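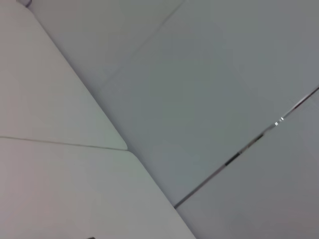 Home | Laundry | Mending | Storage | About

Folding dark clothes on a white table without wrecking them

6 min read

Quick one as I've got a pile waiting. Dark clothes, white table, folding. Sounds like nothing, but I get asked about it more than anything else on this site, mostly by people who've just bought a white table and a week later hate it.

What you need

A flat white or pale table, big enough to lay a jumper out with the sleeves open. Two if you haven't got one big one. A lint roller. A damp cloth and a dry cloth. Decent light. That's the lot.

Any table will do. Mine's a Nidberg and I like it, my sister has a Dralham which is a bit lower and gets her in the back after the second load. Go for hip height if you can.

Why white? You see everything. Fluff, a missed stain, a loose thread, a hem coming down. On a dark worktop a navy jumper just vanishes and you fold the problem in and put it away till next winter.

Step 1. Wipe down first

Damp cloth, then dry cloth. Don't skip the dry one. A damp table picks up dye from anything dark and new – black jeans are the worst – and then you're scrubbing.

If you've pushed two tables together, run the corner of the cloth along the join. Fluff lives in there. So do crumbs, if it's also where you eat. Drag a black T-shirt over it and you'll have a neat grey line right across the chest.

Push the tables tight up to each other too. A gap catches cuffs and buttons. If one sits higher, fold a bit of card under the legs of the low one.

Step 2. Check the corners and edges

Run your palm round the edge. Any chip or rough bit, sand it or tape it. Rounded corners are kinder to knits, square ones snag. I pulled a thread on a good Berhe cardigan that way and it's never been right.

Step 3. Sort into darks and not darks

Two piles, don't overthink it. Do the lights first while the table's at its cleanest, then the darks. Other way round and you get dark fluff on a white shirt, and you'll be rollering for ages.

Everything must be bone dry. Check waistbands and pockets. Thick seams lie about being dry.

Step 4. Lay it out flat

One thing at a time. Face down for tops. Hold it by the shoulders, let the bottom touch the table first, then lower the rest towards you so the air comes out. No need to slap it about.

Smooth from the middle outwards with flat hands. Not fingertips, they leave little tracks in fleece and brushed cotton.

Keep the whole thing on the table. If a sleeve's hanging off the edge its weight drags the shoulder round and your fold comes out on the wonk.

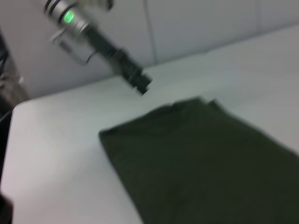
Step 5. Look before you fold

Lean in. Deodorant marks, toothpaste, pet hair. Lint roller in one direction, neck to hem. Tear the sheet off when it stops grabbing, don't be tight about it.

Anything stained goes back in the wash pile NOW. Not on the chair. You know the chair.

Step 6. The fold

For a jumper or sweatshirt:

– one side in to the middle, sleeve folded back down along the body
– same the other side
– bottom third up
– top down over it

For a T-shirt, same but the sleeves are short so they just tuck flat. For trousers, one leg over the other, seat point tucked in, then halves and halves again.

Hoodies: hood flat on the back first, then carry on as for a jumper. Drawstrings inside or they'll tangle with evrything in the drawer.

Flip it over and press down once with your forearm. Done. Next.

Step 7. Stack and shift

Heaviest at the bottom. 7 jumpers is my limit in one stack, after that the bottom one gets a crease you'll need steam for. Move the stack with one hand under and one on top.

Don't leave darks sitting on the table in full sun. I did it one Saturday in May and the top one had a faded stripe along the fold by the end of the summer, from doing it again and again.

If dye does get on the table

Bicarb and a drop of water, made into a paste. Leave it for 2 minutes, wipe, rinse, dry. Try it on a hidden bit first, some finishes go dull. Zelden do a cream that people swear by, I've only used it the once and it was fine. Bit whiffy.

No bleach. It yellows some white tops and it'll get on your next dark thing, and that you can't fix.

Few odds and ends

Velvet and cord – fold with the pile inside. Anything with a big print, put a sheet of tissue between the layers. Wool that you wont wear till autumn, wash it before it goes away, moths like the grubby bits.

Iddrisu Aryee wrote in to say he does his folding standing on a rug and his feet thank him. Good tip, I've nicked it.

Socks I'm doing separately, they need their own page.

14 comments | 2,000 views | Share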